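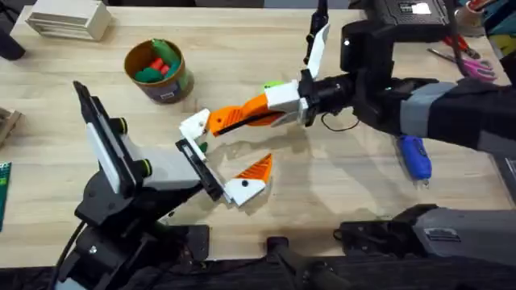

木质工作台的日常整理与台面养护

搜索本站 请输入关键词 搜索
分享 12 评论 6

本指引由Ikden共用工作室编制,适用于511室木质工作台的使用人员。每次使用完毕,应按下列顺序整理台面物品,并对木质表面作清洁养护。

一、小件归筒

红色、绿色玩具小件统一收入棕色圆筒,筒置于工作台里侧。较长的圆柱件应竖直插放,短小件置于其周围。收纳前请检查台面各处,尤其是线缆与支架附近,避免遗漏。小件混有木屑或胶渣的,先用软刷清理再入筒。

二、工具归位

1. 剪刀合拢后放置,刀尖不得朝向座位一侧。
2. 钳子擦净钳口后与剪刀并排摆放,或一并插入工具杯。
3. 手持工具使用完毕即放回右侧,金属端不得直接抵压台面。
4. 工具杯固定放在右侧远角,杯内工具以能够单手取出为宜。

木箱与带棱纹的米色塑料盒靠左侧存放,不得叠放。印刷卡片应平放,不得垫在杯、筒之下。

三、台面清洁

先以干布顺木纹方向除尘,再用拧干的微湿软布擦拭,随后立即以干布收干。擦拭时不宜横向来回用力,以免将细屑压入纹理。胶痕可用塑料刮片轻轻推除,禁止使用金属刀片或强溶剂。 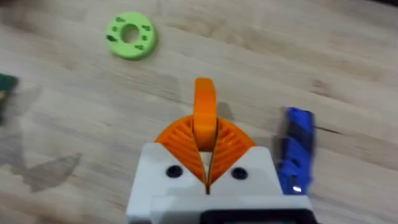

图:浅色木质台面,纹理呈斜向走势,间有深浅色带。

木材本身的色带与淡色木节属正常现象,无须打磨。新出现的斑痕经两次擦拭仍未消退的,应登记位置,交Dewanti Lau统一处理。

四、打磨与上油

局部起毛时,可用3,000目砂纸顺纹轻磨,磨后清除粉尘。木蜡油宜薄涂一层,静置12小时后擦去余油。上油前应将桌面物品移开,线缆提离桌面;上油期间不得放置纸质材料。 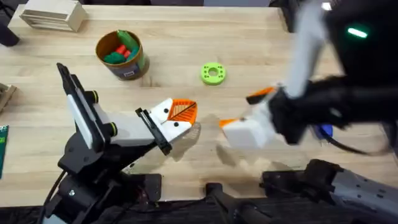 涂布由桌面中部开始,逐步推向四边,边角处用油量应适当减少。擦过油的布料须平铺晾干,不得揉成一团弃入垃圾桶。每年十月安排一次全面上油,其余月份只作局部修补。

五、登记

整理完毕后,在登记簿上填写离开时间及缺损物品名称。登记簿由Emrys Kemeys保管,补领工具请向其提出书面申请。

本网站使用Cookie以改善浏览体验。继续浏览即表示您同意我们的Cookie政策。 接受 设置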